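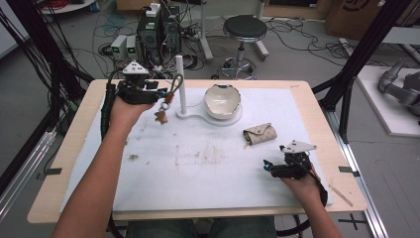

Practical 4: comparing hand-held grippers

Module notes, Flandcombe robotics lab. Read before the session and bring a pencil.

Aim

You will try two sets of finger plates, Akyol and Imo, on the same small objects and decide which set you would use for a week of recording. Both sets fit the same hand-held body. Work sitting down, with one gripper in each hand.

Objects

Keychain with a leather section and a bear charm. Small patterned pouch with a flap and snap button. Bowl on the white stand. Bromwood, our other site, uses the same kinds of object, so results can be compared.

Method

1. Close both grippers fully and zero the opening on the controller. Do this again after every change of plates.

2. Pick up the keychain by the strap, then by the leather, then by the ring. Hold each for a slow count of five. A slip of any size is a fail.

3. Pick up the pouch from the side, then by the flap. Try the snap with two hands. Stop after 25 attempts, even if you feel you are getting better.

4. Swap plates and repeat in the same order.

Log each attempt as it happens. Last year's groups logged 3165 attempts between them, and 700 had to be thrown out for a missing plate name.

Wear

Look at the gripping faces before you start and write down what you find. Plates with a rough, fibrous face fray first at the bottom corners. Loose strands reach the object before the plate does, and a thin item such as a ring can catch on them. Check both fingers, as they may not wear evenly. Open the gripper wide to do this and look from the wrist camera as well as by eye.

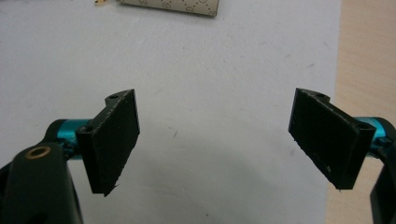 Sebastian Mocanu would change the plates at the first loose strand, on the grounds that a frayed tip makes the opening reading hard to trust. Kaan Toprak disagrees and trims them with nail scissors; one of his sets was still in use after 68 sessions. Either is allowed in this practical, but record any trimming.

Hand in

One page per pair, plus the log file, by the end of May.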